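How to Sort and Check Wooden Toys Before You Put Them Away

Small wooden pieces are easy to lose and they end up everywhere. In our house they were in 5 different boxes before I made a system for them. The method below takes one quiet evening, and it needs only a table, a soft cloth and a few bags or small boxes.

Step 1. Prepare the surface

Choose a table with a plain top. A dark, matte surface is good, as bright paint and light wood are easy to see against it. If your table is shiny or already scratched, put a thick cloth on it and pull it flat with both hands. Small folds are not a problem, but a deep one can hide a peg. I use an old dark cover which I bought in Gestham in July. Shake it outside first.

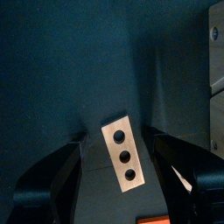

Step 2. Bring all the pieces to one place

Empty every box, also the ones you believe are finished. Look under the sofa cushions and in the pockets of school bags. Put the biggest wooden piece in the center of the table, and let the small ones lie near it. Please do not start sorting yet. When you sort too early, you will make the same pile two times.

Step 3. Make groups

Begin with pieces that clearly belong to one toy. After this, group by color or by shape, as you like. My Pullwood set has 92 pieces, and I group it by shape because the children build by shape. Pieces without a family go to one side.
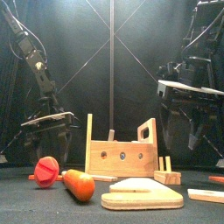 Keep the biggest piece in the middle until the end. Many small parts fit in it or on it, and you will want to try them without walking to another room.

Step 4. Check and clean

Pass your finger slowly along each edge. If you feel a splinter, sand it lightly with fine paper and wipe off the dust. Use a cloth that is only a little damp, and never leave wood in water. Let the pieces dry overnight.

Step 5. Pack

Heavy pieces go at the bottom. Put small parts in a bag and close it well. An empty Puma shoe box works for a medium set. Write on the short side of the box what is inside, so you can read it on the shelf.

Last updated February 21, 2026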